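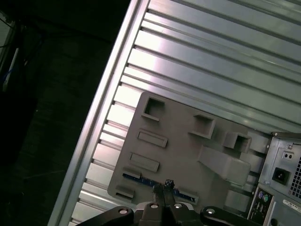 Gray plastic panel with blue board strip, on ribbed metal surface.

Fimden Molded Panel, Gray

Flat plastic panel with rounded corners, for small bench builds and wiring practice. The square openings have raised rims, so a part dropped in from the front sits squarely and doesn't slide. Shallow rectangular slots are set into the face, and a raised block stands at one side.

The panel is sold bare. Circuit board strips, cables and fasteners are ordered separately. Ballar strips are listed on the accessories page.

Finish: gray, uncoated
Pack sizes: 2 or 6 panels
Bulk orders: up to 1,000 panels, by quote
Dispatch: 3 working days for packs

Fitting notes

Lay the panel face up on a flat surface. Handle board strips by their long edges and keep fingers off the contacts. Don't press down on the small parts. If a strip feels tight, lift it out and check the slot for dust before trying again.

Wipe clean with a dry cloth. Solvent cleaners will dull the plastic.

Panels from the July batch use the same mold and can be mixed with current stock.

Quotes and returns: Brijesh Sachdeva, Flenov parts desk
Page updated 2nd February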